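Lillis bench, pre-run check, February. Filled in by Fuseini, comments by Maysoun Haddad where marked MH

**Power**

- [x] E-stop reachable from both chairs
- [x] Supply off before anybody touches the gripper
- [ ] Spare fuse in drawer. *Gone again, order 2*
- [x] Laptop charger not sharing the strip with the soldering iron

**Arm + gripper**

- [x] Base clamp tight. Did it twice, creeps after long runs
- [x] Servo bracket screws, hand check only, don't crank on them, its printed plastic
- [x] Servo wires clear of the elbow at full reach
- [ ] Finger tips. MH: left one feels rough, sand or reprint before Sirgate demo
- [x] Speed cap at 20 percent for new people. MH: leave it there til everyone has done the sorting task once

**Table**

- [x] Dishes and tray taped down
- [x] Mat flat in tray, no curled corners
- [x] 6 cubes on the table, no extras. MH: Konutier team left theirs in our bin, give them back
- [ ] Tape replaced if lifting. *not done, roll is empty*
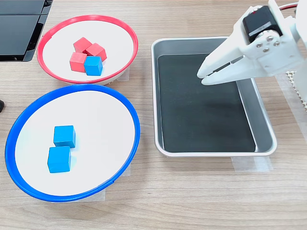 **People**

- [x] Hair tied, sleeves up, no lanyards
- [x] One person on the stop, hands off the phone
- [ ] Safety glasses. Only 2 pairs found, Zakaria bench has the rest??
- [x] Call out "moving" before every run. MH: louder pls

**Sign off**

OK to run at capped speed. Not OK for full speed untill finger and tape are fixed. Recheck after lunch, F. Kwofie

MH: agreed, and log the fuse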